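The Long Way Around to a Vote in Lendalgate

14 February 2017

If you want to understand how a political party falls out with itself, you could do worse than spend a winter in Lendalgate, where the local branch has 47 paid-up members and, at last count, two mailing lists that don't speak to each other.

The quarrel began in June, when the regional office in Figueroa told the branch it would have to pick its council candidate from a shortlist of two, both of them chosen in Figueroa. People who had knocked on doors for 16 years (in all weathers, and Lendalgate gets all of them) took this about as well as you'd expect. A letter went off. A reply came back, five lines long, and I've been shown it so many times now, in so many kitchens, that I could recite it in my sleep. 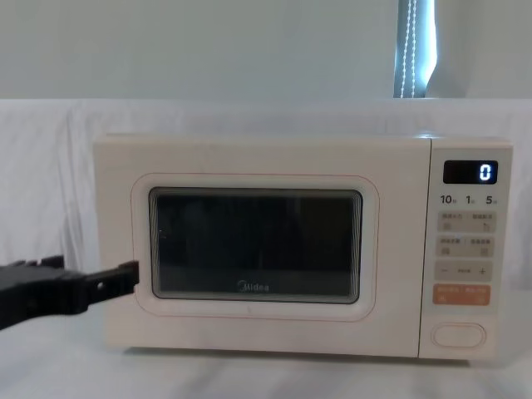
A countertop microwave on a white cloth.

The odd thing is how much both sides agree on. They all want the Padora bus route back, they all want the clinic open on weekends, and they'd all dearly love to win the Cleno ward, which slipped away last time by fewer than 2,000 votes. What they can't settle is who gets to decide, and that old question has a way of eating up every meeting before anyone reaches the buses.

I went to one of those meetings last month – three hours, hard chairs, very good lemon cake – and came home fonder of the lot of them than I'd planned to be. The regional office says it will look at the shortlist again before spring. The branch has booked the hall for another evening, just in case.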